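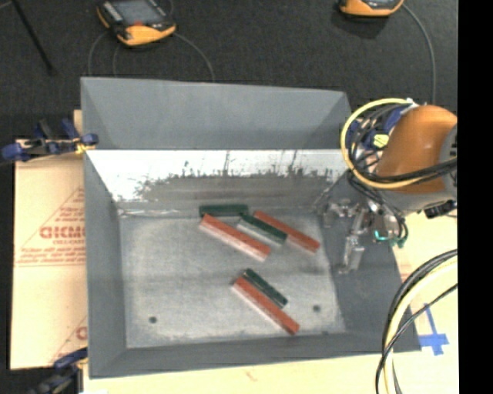 Boyang Deng asked me over lunch if a machine can already put away the dishes, and he wanted yes or no. I said no for dishes, yes for some things in a box, and he was not satisfied. He thinks that we work too long on blocks and that a household will never pay for blocks. I write the longer answer in this entry, so he can read it when he is back from Skála.

Sat 29 June

Reading time: 4 minutes

Task is the same as in the week before: long blocks, orange-red and dark green, lying flat on the metal floor of the gray bin. The arm must take them out one at a time and lay them in the rack, sorted by color. Project name for this part is still Flumasance. I would like a better name but the folders are already made.

Why I think this is close to a real chore. A drawer of knives and spoons is the same problem. Long things, low walls, several directions, some of them touching. If we cannot take a block which lies side by side with another block, we also cannot take a fork from under a fork. Boyang says a fork is shiny and thin and a block is friendly. This is true and I do not have an answer to it yet.

Notes on the difficult positions:

Block along the back wall. When it lies almost parallel to the wall there is no room for the finger behind it. A person would roll it away with one fingertip without thinking. Our planner does not know how to roll. It only knows grasp and no grasp, so it leaves this block for last and then reports the bin as finished. I changed the report so that it says "remaining" and a number.

Two blocks resting on each other lengthwise. The green one and the orange-red one in the front are such a pair. From the camera the border between them is good because of the color, but with two of the same color I expect that the segmentation joins them to one wide block. To try on Monday.

Floor of the bin. It is worn and has lighter patches and dark smudges, and two small round holes. The old detector from Disdale gave a low score to everything that lies over a patch. Yichen Fu proposed to paint the floor black. I am against this. No kitchen drawer is painted for the robot. We keep the floor as it is and train with it.

The log has now 1,208 grasp attempts in total, all with this bin. I did not separate them by position when I started, and this was my mistake. From the next session every attempt gets a position label: wall, pair, crossed, free. It costs some typing only.

Cables. The yellow hose makes a wide loop next to the orange link, and I always watch it when the wrist turns far. I have limited the last joint in software, 5 degrees less on each side than before. Please do not change it back without writing it in this notebook – Yichen, I mean the file with the name "limits", not the copy.

Clamps. Both are on the left side of the bin. If you take the bin off for cleaning, close the upper one first, then check with the hand that the bin does not slide. The blue tape on the table is for finding the corner again, please leave it.

Back to the question. At Trikalness they showed in December a machine which folds towels, and everybody in our group sent me the film. I have watched it 12 times. The towels are always given flat and always the same size. I do not say it is bad work, I only say that the person who makes them flat is doing a good part of the chore. With our bin it is similar: someone drops the blocks in, and someone picks up what fell beside the rack. I want to write down this human time also, in minutes, in its own column. Then we can say to Boyang how much of the work the machine really takes from us.

My guess for today: shop-floor sorting of hard parts in a fixed bin, soon. Cutlery, later. Dishes with food on them, I do not want to guess.

To do: position labels, same-color pairs, ask Yichen if the second set of finger pads has come. Order more blue tape.

Last updated: Sat, evening, after the log backup

Contact: Flumasance bench notes, write to the group list | © Flumasance group | Back to top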